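Progress report to the Girnard Fund, October

The rail shuttle between the dry port at Vornelar and the Dunbar quay has now carried 600 containers. 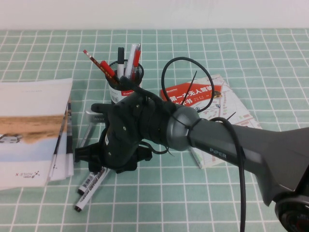

FREIGHT AND PORTS

Two trains run daily. The second siding is still waiting for its signals – we ask for 2 more months.

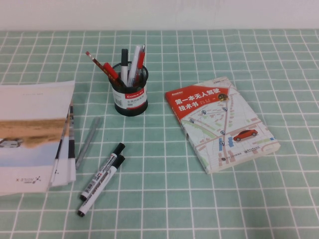
By Akua Agyeman, Prorkalero project office

Lorry queues at the gate remain long in the morning. Jeanie Haldane has agreed with 12 hauliers that they book a time slot. 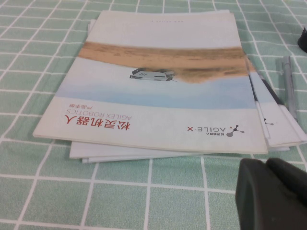
Hauliers asked us for the tariff on paper. It will be a brochure with a mostly off-white cover, like the top one of the stack on the green and white checked cloth, but without the sandy band. Printing is paid from the existing budget.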